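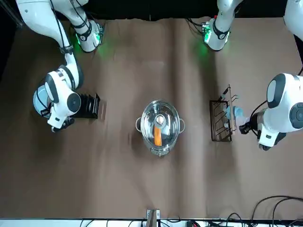

The fault that stopped the kitchen bench at Brilau for most of April first showed itself as a noise. Yhon Mosquera was at the next desk, eating a late lunch, and heard a lid go down on a pot harder than it should have.

"It was a clack," he says. "You get used to the sound of a lid being put on properly. This was the sound of a lid being pushed."

He stopped the run and looked at the log. The left arm had pressed down with far more force than the job called for, and had gone on pressing for nearly a second after the lid was seated. Nothing was broken. He wrote it up, restarted and finished his lunch.

Brilau is a small firm on the Skinholm estate that teaches two-armed robots to do kitchen chores: pots, lids, racks, vegetables, washing up. The work is slow and repetitive. A person guides the arms through a job many times over, the recordings are used to train a controller, and then the controller is left to try it alone while someone sits within reach of the stop button. By the time of the clack the team had 871 recordings of the lid job and were pleased with how it was going.

Over the next week the same thing happened again and again, though never when anyone was trying to make it happen. Ruth Cuadros, who runs the bench, went back through 191 unattended-controller runs and found that in more than 2 in every 100 the arm had pushed too hard. Most had gone unnoticed. A steel pot on a firm table takes a good shove without complaint.

"That was what bothered me," she says. "We'd been marking those as good runs. The lid was on, so it was a tick."

The first suspect was the controller, and they lost eight days to it. They took out the newest recordings and trained it again. The pushing carried on. Then they blamed the paper on the table, which creases as the day goes on and can lift the base of a pot slightly. They laid a fresh sheet every morning. The pushing carried on.

It was Tươi Bùi, a technician on loan from the wiring shop at Pietrzak, who found it. She had asked to see the arm move with no program running at all, and spent an afternoon turning the wrist slowly by hand while watching the force reading on a laptop. At one angle the reading dropped to nothing, stayed there for a moment and came back. She turned the wrist back and it did the same again.

The cause was a cable. On the outside of the arm, where it was strapped at the joint, the tie had been pulled a little too tight, and each bend of the wrist had worked at the same short length of wire. One core had almost parted. When the wrist passed through that angle, the signal went, and the software read a missing signal as zero force. The arm, told that it was touching nothing, carried on down.

The cable was replaced on a Tuesday morning, in less time than it took to find the right connector. Changing the software took longer. A lost force signal now stops both arms at once, and the operator has to clear the stop by hand. Cuadros also had the force limit moved into the motor drives, where a bad sensor reading can't get past it.

Nelly Cáceres, who inspects machinery for the insurer Famevmont, read the report and asked for one more thing. Until then people had been allowed to reach in and straighten a dish rack while the arms were paused. That is no longer permitted. The power to the arms goes off first.

"A pot doesn't mind," Cáceres says. "A hand under the lid would."

There was some grumbling. Switching off and on again adds a wait to every reset, and a day's work has dozens of resets. Katherine Salazar, who guides the arms for most of the recordings, says she was against it for a week and then stopped thinking about it.

The ties are now cut and redone every month with a finger's width of slack, and the wrist is turned by hand through its full range before the first run of the day. Mosquera has kept the old cable. It is in his desk drawer, and he will bend it for visitors who ask, though the break is inside the sleeve and there is very little to see.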